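Wednesday, after lunch

Started on the Khalaf papers properly today. They're the speeches and letters of a premier's wife who spent most of her public life on school reading programs and rural clinics, and I've been itching to get at them. Box 2 is nearly all speeches, typed on cards, with her own pencil all over them (she crossed out every joke somebody else wrote for her!). I put the cards through Mokex at the higher setting and the pencil came up a treat.

Folder labels are a mess. "Waltunen, misc." has clinic openings, a recipe and half a citizenship address in it. Leaving the original order alone for now and just noting it in the spreadsheet.
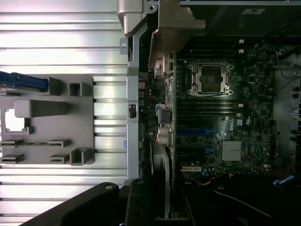
## Transcripts

Ran the memoir interviews through Irent. It's good on the long answers and hopeless the minute she and the interviewer talk over each other. It also keeps turning "literacy" into "literally", so search for that before you trust anything. I've corrected 5 tapes and I'm stopping there until someone decides whether we keep the ums. My vote is keep them – she pauses in interesting places, especially about the women's shelter vote.

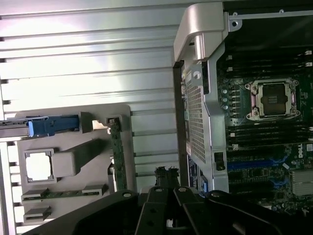
## Short bio for the catalogue

Third go. The old one says she "championed" everything, four times in one paragraph, so I've swapped in what she did: opened the Waltunen reading room, chaired the clinic appeal, wrote the memoir. Down to 100 words and it reads like a person now. The old bio has her visiting 1,000 schools and I can't find a source anywhere, not in the diaries, not in the clippings. Pulled it. If it turns up we can put it back.

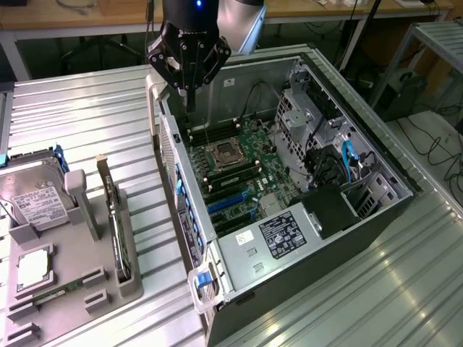 ## Still to do

- ask the family about the letters marked private, nothing from that folder goes online before then
- rescan the Waltunen speech, card 5 is missing its bottom line
- check the memoir's publication year, the jacket and the title page disagree
- more acid-free folders, the legal size ones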